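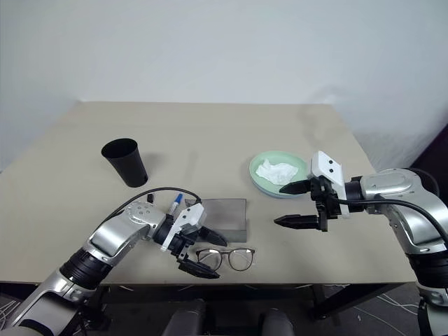

benchside_mo wrote:
Two years ago I would have bet money against any of this working in a shop like ours. We're at Lodhi, same trade as you, and I still say the sorting is the easy part. The hard part is what happens to the folks who used to do it. How many people did you have on lost property before, and where are they now?

tallyho26 wrote (original poster):
Fair question, and I was getting to it! For anyone just joining: I work at Notby, we handle lost and found for bus lines and a couple of event halls. Everything people leave on a seat comes to us in mixed bins. Glasses, cases, pens, cups, used tissues, you name it. Somebody has to separate it, tag it and shelve it. Since the spring we've had the two-arm table doing part of the separating, and I love it. I didn't expect to write that sentence.

To your question: 12 of us before, 12 of us now. What changed is the day. I used to stand at the sorting table from punch-in to lunch and my shoulders were toast. Now I do maybe an hour of it, mostly the odd stuff, and the rest of my shift is on the phone matching things to owners. We used to let that slide for weeks. I got to tell a lady her late husband's reading glasses were on our shelf. You don't get that standing over a bin.

quietgrind wrote:
Glad you like it, but give it a year. At Grerus they also kept everybody on at first. Then people left and their spots weren't filled. No layoffs, technically. The crew just got smaller and the phones got busier.

tallyho26 wrote:
Not going to argue with that, it could happen here too. We asked in the Friday meeting and were told nothing is planned. I'd like it in writing and so would the rest of the shift.

pinwheel_deb wrote:
Question about eyewear. Do you let the arms touch it? We had a demo from Ernov and my whole team winced every time the fingers closed. Thin frames bend if you look at them wrong.

tallyho26 wrote:
We do, with the grip turned way down, and one of us is always at the stop button. Glasses go one pair at a time, never in a heap. If the lenses are already scratched or a hinge is loose we pull the pair and do it by hand. Same with anything that has a name on it, those go straight to the phone desk.

Tissues are the part I'd pay for out of my own pocket. I have picked up enough strangers' tissues for one lifetime. Those and the cups were what made new hires quit in week one!

benchside_mo wrote:
OK that one I'll give you.
My worry is still skill. The old hands here can tell you from the feel of a case whether it's worth calling on. If newer people never handle the stuff, where do they learn it?

tallyho26 wrote:
We ran into exactly that. What we do now is rotate, so everybody gets one morning a week at the hand table, new people get two. It was our idea from the floor, management had it down as a one-person job. Took some pushing.

quietgrind wrote:
See, that's the piece I wish we'd done. We let one guy become "the robot guy" and when he was out sick the thing sat there. Does the rotation slow you down?

tallyho26 wrote:
A bit, mornings mostly. We cleared 26 bins on our best day so far and that was with a trainee on the table, so I'm not losing sleep.

pinwheel_deb wrote:
Would you be up for a visit? Three of us could come over in May. I'd rather watch a regular shift than another demo.

tallyho26 wrote:
Yes please, come on a Monday when the weekend bins land. Bring closed shoes and I'll ask my lead about badges. Send me a message with your names.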